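3.2 Door position and storage humidity
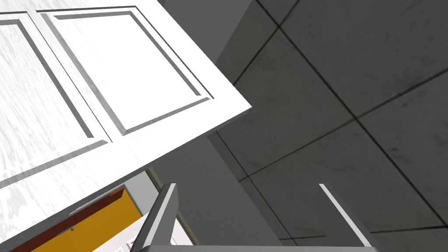 Figure 3. Rendered cabinet door with two recessed panels, in the open position.

Moisture in kitchen wall units has mostly been studied with the doors shut. In occupied homes this condition is rarely met for a whole day, and the air inside a unit follows the air of the room far more closely than the closed-door figures suggest. We therefore treated door position as a variable in its own right and logged relative humidity in 21 dwellings in Flullham and Uvton during February.

Each dwelling received 3 loggers: one on the upper shelf of the unit nearest the hob, one on the lower shelf of the same unit, and one on the opposite wall of the room at the same height. Readings were taken every 30 seconds. A magnetic contact on the hinge side recorded whether the door was open or shut, but gave no opening angle. Shelf contents were left as found, apart from open packets of salt and flour, which were moved to another unit.

Exchange between the unit and the room was modelled with the two-zone method of Janevski, using a single coefficient for each door state. The method assumes well-mixed air in both zones. This is reasonable for the room but weak for a full shelf, where stacked crockery holds back the flow — the lower loggers lagged the upper ones in most dwellings. We kept the simple form because the shelf contents could not be described in enough detail to support a finer one.

Openings shorter than the logging interval were discarded. Units fitted with Clukel soft-close hinges were analysed separately, as the slow final movement of the door delayed the contact signal. Where a dwelling produced fewer than 200 valid openings, its coefficients were pooled with those of the nearest dwelling of the same floor area.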